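Dicas da lavandaria – truques para quem trabalha ao lado da máquina

Na Vendusside lavamos roupa para fora há muito tempo e temos um caderno de truques pendurado por um cordel ao pé das prateleiras. Metade das páginas antigas falava de nódoas. As mais recentes falam do robô, que não faz nódoas mas obriga a pensar em coisas em que dantes as mãos pensavam sozinhas. Passo a limpo o que vale a pena, para as colegas da Stetham, que vão começar em fevereiro, e para quem mais quiser.

Malhas primeiro, e à parte. A malha canelada é a peça mais traiçoeira da casa. Uma pessoa pega-lhe pelo meio, sente que estica e alivia a mão sem dar por isso. Com a garra, convém deixar a malha em monte fofo, com dobras à vista, em vez de a entregar esticadinha e lisa como quem vai receber visitas. Anos a aprender a dobrar bem e agora pedem-me para amarrotar com critério. Enfim.

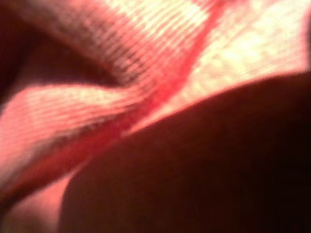
Malha canelada em tons de rosa, com um dedo da garra já encostado.

Fechos, botões e cordões. Fechem os fechos, deixem os botões abertos e metam os cordões dos capuzes para dentro. É a regra de sempre, mas antes quem se esquecia corrigia à boca do tambor. Agora a correção tem de acontecer na mesa da triagem, e a mesa da triagem passou a ser o posto mais importante da casa. O ordenado ainda não foi informado desta promoção.

Cestos. Escolham um tamanho e não saiam dele. Nós tínhamos uma coleção digna de museu: redondos, altos, um com pegas cosidas à mão que ninguém teve coragem de deitar fora. Ficaram os de verga com rebordo largo, que se agarra bem. Encham até três dedos abaixo do rebordo. Um cesto com uma montanha em cima parece produtivo e acaba com meias pelo chão.

Misturas de cor. O robô tira a peça que lhe ficar a jeito. Se no cesto há uma laranja-avermelhada em cima de uma azul-marinho e de uma preta, com uma ponta branca a espreitar, é isso que vai parar ao tambor, por essa ordem ou por outra qualquer. Quem separa cores somos nós, e separa-se antes. A desculpa do «foi a máquina» já foi tentada cá em casa e durou uma tarde.

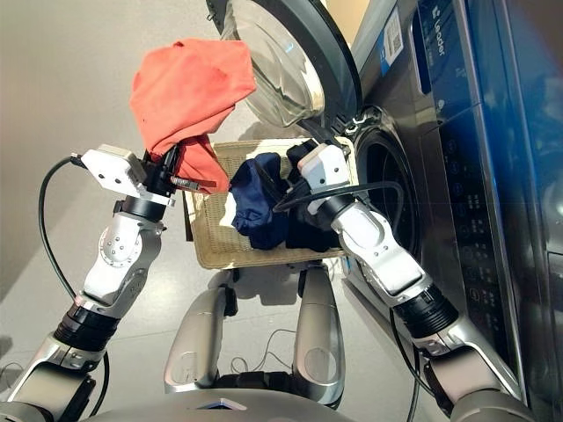

Comentário de Gallardo: Concordo com quase tudo, mas falta dizer que o turno mudou de feitio. Eu carregava tambores das sete às três e chegava a casa com as costas em dois. As costas agradecem, isso não discuto. Só que agora passo o dia a olhar, e olhar cansa de outra maneira. Ponham no caderno que é preciso trocar de posto, e que a troca é a sério, não é quando calha.

Fica posto. Trocamos de posto a cada 90 minutos, com um relógio de cozinha que toca com a delicadeza de um alarme de incêndio. Triagem, vigia, dobra, balcão. Quem está na vigia não dobra ao mesmo tempo, por muito que lhe custe ver uma pilha de toalhas a chorar por companhia. Experimentámos as duas coisas juntas e saíram toalhas mal dobradas e uma vigia que não vigiava.

Chão livre. Os braços têm cabos, os cabos fazem laços, e as nossas batas têm bolsos que se prendem em tudo. Entre o corpo do robô e a frente da máquina não se passa, nem para apanhar uma meia, nem «só um segundo». A meia espera. Se tiver mesmo de ser, pausa primeiro, mão depois. Colámos um papel na parede a dizer isto e, ao fim de uma semana, já tinha um desenho de uma meia com asas.

Contas. A Wamura, que nos trata da manutenção, pediu que registássemos as peças. No primeiro mês passaram 1.383 pelo robô e 123 voltaram à mesa por estarem mal preparadas: mangas do avesso, lençóis enrolados em fronhas, uma nota de cinco dentro de umas calças. O registo faz-se a lápis, numa folha quadriculada, ao lado de um equipamento que custou o que custou. A folha nunca precisou de ser reiniciada.

Cesto vazio, cesto virado.

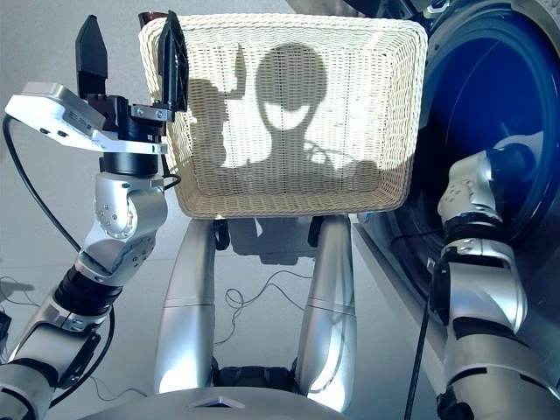

Antes de voltar a encher, alguém espreita o fundo, sempre. É no fundo que ficam as meias de bebé, os lenços e os botões soltos. Passem a mão pela verga de vez em quando, à procura de farpas, e se houver alguma, lixa fina e um pano húmido. Cesto com farpa não volta ao serviço, porque puxa fios à malha e depois quem atende a cliente ao balcão somos nós.

Luz. Com sol forte, corram a cortina até meio. Nós vemos melhor as nódoas e deixamos de franzir os olhos por causa dos reflexos no vidro das portas. A cortina é de 1.000 lavagens atrás e também merecia ir ao tambor, mas isso fica para quem estiver na triagem amanhã.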